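Why does reordering subtasks change success so much when the policy is frozen?

sinlow_bench
I am trying to reproduce the long-horizon result from the Trirkeo report in our own simulated kitchen. One policy, trained on 400 demonstrations, weights frozen, evaluated over 50 rollouts per ordering. The orderings contain the same subtasks and differ only in sequence. Orderings that put the drawer subtask first do much better than orderings that put it later. Seeds are matched. Is this a known effect or a bug in my evaluation?

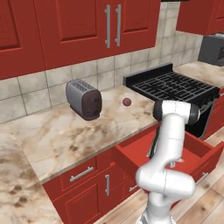 Start states are the first thing to check. A policy trained on isolated subtasks sees the arm begin near a home pose, but in a chain it begins wherever the previous subtask left it. In your kitchen a drawer that is fully pulled out sits directly behind the arm from this viewpoint, and the upper link overlaps its interior in the image. If the demonstrations for the later subtasks were recorded with drawers shut, that view is out of distribution before the arm moves.

Daltard
Known effect. What I would run, in this order:

1. Log joint positions at every subtask boundary and compare them with the demonstration start states.

2. Reset only the arm between subtasks and leave the objects alone. If the gap closes, the cause is arm pose.

3. Reset only the camera view – render with the drawer closed, keep the physics open – and repeat.

4. Split the drawer subtask into reach, pull and place, and score each one. Low poses with the fingertip just above the drawer floor need their own label, otherwise they get counted with the pull.
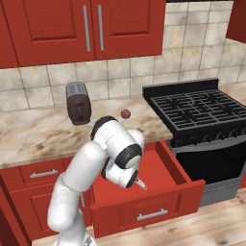 5. Retrain with start states sampled from the boundary logs. We had 622 boundaries and kept 542 after removing collisions.

In our case step 2 recovered most of the gap and step 3 recovered very little. I would not assume that transfers to your setup.

Lo Presti
Had the same thing, it was the seed. Matched seeds do nothing if the simulator draws random numbers during each subtask, the streams diverge after the first one. Check that before retraining anything. Also 50 rollouts is on the small side, put intervals on the numbers.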